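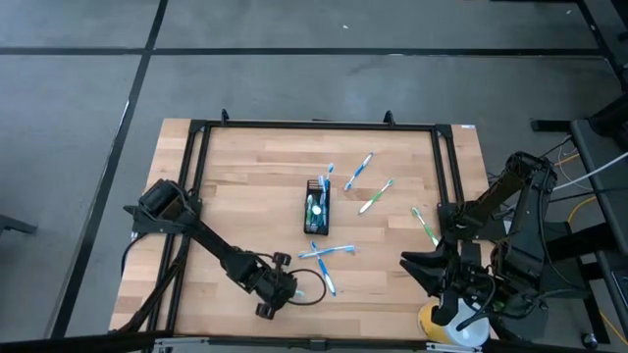
Who can join the Tisholm student robotics club next term?

Any student at Onberg Technical College, in any year and any major. No programming experience is needed.

The club has 15 places open for the term that starts in September. Members work in pairs in Room 332 and learn to sort and pick up small household items with two robot arms. Toothbrushes are the first task, and pairs move on to harder items as they go.

Sessions start at 4 p.m. and last two hours. The term closes with an in-house contest against the Chisholm club, in which each pair gets 10 minutes at the table.

Sign-up is at the Onberg front desk through the end of August. There is no fee.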